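A gripper for people who want to teach by hand

The Policarpio hand-held gripper arrives in a flat case with a charger, a cleaning cloth, a small screwdriver and a printed guide of 20 pages. It has no arm. You hold it yourself, pick things up with it, and it records what you did. Later, a robot fitted with matching fingers can be trained on those recordings.

Hondwood, the firm behind it, sells the kit in two versions. The basic one has a single gripper. The other has a pair, for jobs that need both hands. I was lent the single version for most of January and used it for the sort of work a small workshop or college lab might want a robot to do: moving bottles, shifting books, clearing a desk.

Setting up is easy enough. You charge it, pair it with a laptop and run through a short calibration, opening and closing the fingers when told. The guide says to do this once a day. I did it more often than that, as the readings for finger width drifted a little after a long session.

The fingers are the best part. They are soft enough to take hold of a smooth bottle without much of a squeeze, and they bend round an edge in a way that stiff metal jaws don't. Thin things are harder. A single sheet of paper lying flat defeated me, and a closed book has to be brought to the edge of the desk before you can get one finger under it. Hondwood sells a narrower pair for this kind of work, but they weren't in my case.

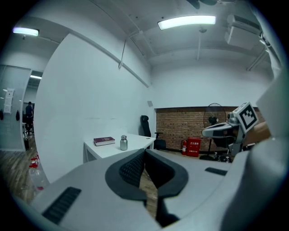 Weight is the other matter. For the first ten minutes you hardly notice it. After 25 minutes my wrist was sore, and the movements I was recording had become slower and less tidy. Obsa Lemma, who runs training courses at Gumport and has used the kit with groups of new starters, has people swap over well before that.

"The recordings from a tired person are no good to you," Lemma told me. "You end up throwing them away, so you may as well stop and have a cup of tea."

The software is plain. Each recording appears as a line in a list, with a picture from the start and another from the end, and you can mark the bad ones for deletion. Searching is poor — you can look for a date but not for a task, unless you typed the task into the file name yourself. Exporting worked every time I tried it, though a long session took a while to copy across.

Support comes from the Hondwood office in Belstead. I wrote to them with 2 questions, one on the drift and one on spare fingers, and had a clear answer to both the next morning. Spare fingers are sold in pairs and fit with four screws.

I would buy the single version first. The second gripper can be added later, and the same software handles both.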